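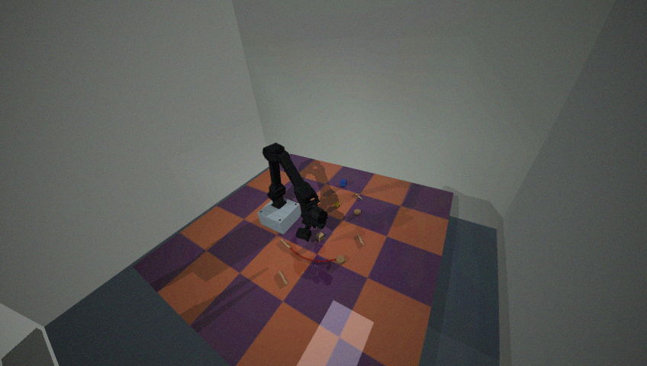
Pillent Postcard Templates: A Review After One Spring Mailing

I run the marketing for a three-location flooring and tile store, which mostly means I write the emails, argue with the newspaper about ad sizes and put together whatever gets mailed out. In April we did a postcard drop to neighborhoods near our newest store, and I used the direct mail template pack from Pillent to lay it out. I had used their free flyer before but never paid for anything. I paid for this with the store's card and have no deal with them.

What you get

The pack is 27 postcard layouts in three sizes. Each one comes as a layered file for desktop design software and as a version that opens in Pillent's own browser editor. There is a front and a back for each, and the backs already have the address block and the postage area marked off. You also get a short PDF guide on bleed and safe margins.

The layouts are grouped by purpose: grand opening, seasonal sale, referral offer, event, and a general group that looks like the other four with the headlines taken out. About a third of them are close enough to each other that I would count them as one design in different colors. I ended up seriously considering five.

The editor

I did the first draft in the browser editor because my desktop software was on the other computer. It loads quickly. Swapping a headline is a matter of clicking and typing, and the text box shrinks the type to fit, which I turned off right away. If you leave it on, a long store name comes out smaller than the phone number under it. The setting is under Text, then Behavior, and it has to be turned off separately on the front and the back.

Colors are handled well. You set up to six brand colors once and every layout picks them up. Ours are a dark green and a cream, and the green came through the same on the proof as it did on our business cards, or close enough that Marjorie Ashworth, who owns the stores and is particular about that green, signed off without a comment.

Fonts are the weak part. You can upload your own, but only two, and the bold counts as one of the two. I used our regular headline font and one of theirs for the small text.

The editor also logged me out twice while I was working. It had saved both times. The first time, though, it put me back on the unedited template and I had to go hunting for my draft under a tab called Versions.

Using the desktop files

For the final I moved to the layered files. They are tidy. Layers have names that make sense, the offer box is its own group, and the guides match the PDF. Reece Bunting, who does our signs and knows much more about print than I do, opened one and found that the black text was set as a mix of all four inks. On small type that can print fuzzy if anything shifts on the press. He changed it to plain black in a couple of minutes. I checked the other layouts afterward and every one I opened had the same thing. A template sold for print should have that right out of the box.

The QR code placeholder is a flat picture. In the browser editor you paste in a link and it makes a real code, but in the desktop files you have to make your own and drop it in. The guide doesn't mention this. Please check yours with a phone before it goes out.

Printing

Pillent offers its own printing, and it also lets you export a press-ready PDF to take anywhere. I got a quote from them and one from Kundero, the shop we normally use across town. Pillent was slightly cheaper on the cards and more expensive once shipping was added, so I stayed with Kundero. The exported PDF went through their check with one warning, for the address block. The template puts it a little higher than the bulk mail layout they like to see. They moved it down for us and didn't charge.

We printed 2000 cards on the heavier uncoated stock. The designs are clearly drawn with glossy stock in mind, with a lot of dark gradient backgrounds, and those will look dull on uncoated. We had picked one of the plain ones, Layout 14, with a large photo area on top and a solid band underneath for the offer. It held up fine.

Results

I don't think a template can take much credit or blame for how a mailing does, but people always ask. The card offered 20 percent off installation and had its own code so we could track it. We had 96 redeemed by the end of the offer, most of them at the new store. That was better than our fall card, which I laid out myself, but the fall card also had a weaker offer and a smaller area, so I wouldn't read much into the comparison. Time is easier to measure. The fall card took me most of a week of evenings. This one took two afternoons, including the part where I looked for my lost draft.

Compared with Amato

I used Amato's templates at my last job. Their designs are better looking and there's more difference from one to the next. They are also built mainly for screens, and getting one ready for a press meant adding bleed by hand. If your print shop does that for you, Amato may be the nicer choice. For someone sending a file to a printer on their own, Pillent is less work even with the black text problem.

Support

I wrote to support once, about the font limit, and got a reply the next morning from a person, A-yeong. She said the limit applies to the basic plan and that the desktop files don't have one, both of which I could have worked out. I also told her about the black ink setting and she said she would pass it along. The files had not been updated when I last downloaded them.

Would I buy it again

Yes, at the price I paid, which was a one-time charge for the pack. I wouldn't pay for the monthly plan, which adds social media sizes and more storage. We send three or four mailings a year and the pack covers that.

Good: sensible files, fast editor, brand colors that carry across, address side already laid out.

Not so good: four-ink black text, two-font limit in the editor, too many near duplicates, QR placeholder on the desktop files.

My rating is four out of five. Our next card is for the fall remnant sale and I'm planning to start from Layout 9, which has room for a small map.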